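Le linge de bain à la maison Clunotberg : du séchoir à l'armoire

Publié le 5 mai 2018
Par Panya Pongsiri
2 commentaires

La maison Clunotberg est ouverte aux hôtes depuis le printemps et le linge de bain y occupe une bonne partie des matinées. Cette galerie suit le travail de la lingerie, au rez-de-chaussée, entre le séchage et le rangement.

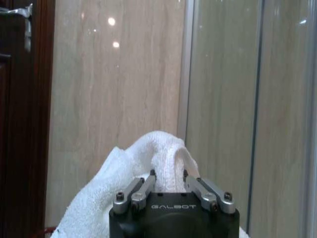 Le bâtiment date de 1628. La lingerie a été installée dans l'ancien cellier, qui a l'avantage d'être proche de la cour et l'inconvénient d'être frais presque toute l'année. En hiver, les serviettes suspendues le soir sont encore humides le lendemain matin. On les termine alors au sèche-linge, à basse température.

Le linge blanc
Toutes les serviettes destinées aux chambres sont en éponge blanche. Le choix s'est fait pour des raisons pratiques : une pièce usée se remplace sans qu'il faille retrouver une teinte, et les lots se mélangent d'une chambre à l'autre. Les anciennes serviettes de couleur servent maintenant au jardin et au garage à vélos.

Le lavage
Lavage à 40 degrés pour le linge courant, plus chaud en cas de taches. Pas d'assouplissant : il finit par gêner l'absorption et laisse un film sur les boucles. Un verre de vinaigre blanc dans le dernier rinçage le remplace de temps en temps.

La sortie de machine
Une serviette essorée sort en boule et les boucles sont couchées. Il faut la prendre par deux coins et la secouer une ou deux fois avant de la suspendre ou de la mettre au sèche-linge. Le geste compte davantage pour les draps de bain, dont les bords ont tendance à s'enrouler.

Le tri
Le linge propre est déposé en tas, puis séparé par taille : gants, serviettes de toilette, draps de bain, tapis de bain. On en profite pour regarder les lisières. Une boucle tirée se coupe à ras aux ciseaux. Si l'ourlet est décousu, la pièce part dans la corbeille à couture, que Sibusiso Mabaso reprend en fin de semaine.

Le pliage des serviettes de toilette
En trois dans la longueur, puis en deux, puis encore en deux. Les lisières se retrouvent à l'intérieur et le pli rond vient devant sur l'étagère. On lisse du plat de la main entre chaque pli, sans appuyer.

Le pliage des draps de bain
Même principe, mais on commence par plier en deux dans la largeur. À deux personnes, c'est plus rapide. Seul, on pose le drap à plat sur la table et on ramène un bord après l'autre. Une fournée demande en général 20 minutes, tri compris.

Les piles
L'éponge est souple et les piles trop hautes penchent. On s'arrête avant que celle du fond touche l'étagère du dessus. Les serviettes fraîchement lavées vont en bas et l'on se sert par le haut, pour que les mêmes ne tournent pas sans cesse.

L'armoire
Elle vient de l'ancienne mercerie Tkachenko, dans la rue basse de Clakow. Les portes ferment mal par temps humide, mais le fond a été refait et les rayons sont assez profonds pour les draps de bain. Un morceau de savon sec est glissé dans chaque rayon, sans contact avec le linge.

Le linge réformé
Quand l'éponge devient rêche ou que le fond se voit entre les boucles, la serviette quitte les chambres. Elle est coupée en carrés et surjetée pour le ménage. Les plus grandes partent au refuge pour animaux de Trestik, qui en demande toujours en octobre, avant les premiers froids.

Commentaires (2)

Sibusiso Mabaso
Pour la corbeille à couture, merci de mettre une épingle à l'endroit de l'accroc. Sur de l'éponge blanche je passe plus de temps à le chercher qu'à le recoudre.

Panya Pongsiri
C'est noté, la boîte d'épingles est sur le rebord de la fenêtre.

À voir aussi
La cour et les fils à linge
Réparer une porte d'armoire ancienne
Les chambres du premier étage
Clakow, promenade dans la rue basse
Les torchons de la cuisine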